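Asunto: Re: [sala-comun] Mesa cuadrada de la sala 2: qué se queda encima
De: Orsolya Vincze
Para: lista sala-comun
Fecha: jueves, 20 de marzo de 2025

Hola a todos:

Contesto debajo de lo que escribió Mustonen para que quede en un solo hilo.

> El mié, Mustonen escribió:
> He pasado por la sala 2 y en la mesa cuadrada azul hay otra vez
> cosas de oficina mezcladas con las plantas. ¿Se ha decidido ya
> qué va ahí y qué va a la estantería blanca? En febrero dijimos
> que se hablaría y no he visto nada escrito. También quiero saber
> quién riega, que yo he regado dos veces y puede que otro también.
> Y si hay que comprar grapas lo meto en el pedido de Tostville,
> que sale la semana que viene.

No estaba escrito, tienes razón. Lo pongo ahora por puntos y quien no esté de acuerdo que conteste a la lista, por favor no a mí en privado.

1. Plantas

Las dos suculentas en maceta blanca se quedan en la mesa, en el lado de la silla negra de oficina. Riego cada dos semanas, poca agua y en el fregadero, nunca encima de la mesa. El tablero tiene toda la superficie punteada y limpiarlo cuando se mancha de tierra lleva un buen rato. Me encargo yo del riego hasta el verano. Mustonen, gracias por las dos veces, pero déjalo ya.

2. Grapadora y papel

La grapadora verde azulada es de uso común y su sitio es la mesa. Los papeles sueltos, no. Quien grape algo se lleva la hoja cuando termine; lo que quede al final del día va a la bandeja de Skullham, en la entrada, y allí se guarda hasta el viernes.
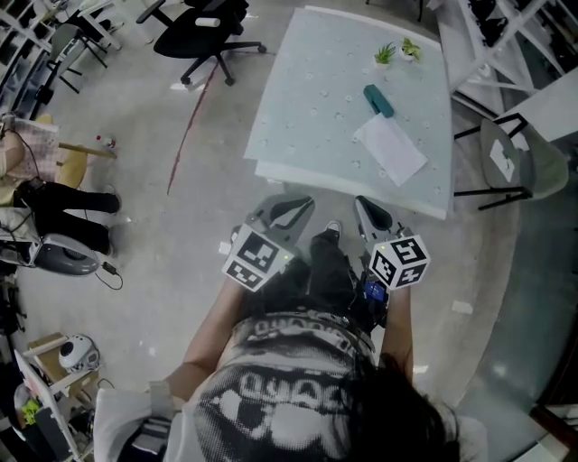

3. Estantería blanca

La balda de abajo es para material de Rundbridge y las demás son de todos. Si algo no cabe, preguntad antes de dejarlo en el suelo, que por ahí se pasa con las sillas. Medí el hueco que queda junto a la pared: 81 cm de ancho por 65 de fondo. Cabe un archivador pequeño. Si alguien tiene uno que no use, que lo diga antes de que compremos otro.

4. Sillas

La silla de oficina con ruedas es de esa mesa. Si la lleváis a otra sala, devolvedla el mismo día. Tampoco es sitio para dejar cosas: lo que haya en el asiento se recoge antes de salir.

5. Pedido de Tostville

Quedan más de 27 tiras de grapas en el cajón de la entrada, así que no hace falta pedir. Sí faltan sobres grandes y un paño para la mesa. El último se usó para el suelo y no ha vuelto a servir. Mustonen, si puedes añadir las dos cosas al pedido, te lo agradezco.

Lo de poner una segunda mesa igual lo dejo para otro mensaje. Depende de si Rundbridge sigue con las tardes o no, y todavía no me han contestado.

Un saludo,
Orsolya Vincze

--
Has recibido este mensaje porque estás en la lista sala-comun.
Para darte de baja, escribe a la lista con la palabra BAJA en el asunto.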